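Avov Publishes Good Practice Guide for Testing Robot Grippers on Fitting Tasks

Testport, November 5, 2018
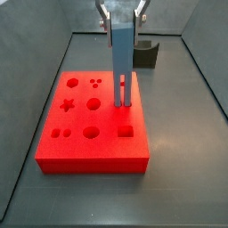
What does the new guide ask of a lab?

It asks each lab to write down its rules before the first trial begins: what counts as a finished fit, how far a part has to go in, when a person may step in, and how a stopped run is scored. Every task is then repeated 10 times with the same parts, and all the results are reported, the poor ones included.

Avov is very happy to share the guide, which has been in the works since July and grew (as these things do!) from a short checklist into 9 chapters covering parts, lighting, grip force, record keeping and the safe handling of stops. Readers sent in 181 comments on the draft, and we are grateful for every one of them, even the long ones about screws.

"We all love to see a part go into its hole, and I still do after all these years," said Hedvika Hudec, lead editor of the guide. "But two labs can say the same thing and mean something quite different by it, and we wanted to give people plain words they could share."

The guide is free to use and is written for small teams as well as large ones. Folari and Doležal have agreed to follow it in their own testing. Printed copies can be requested from the Avov office in Testport.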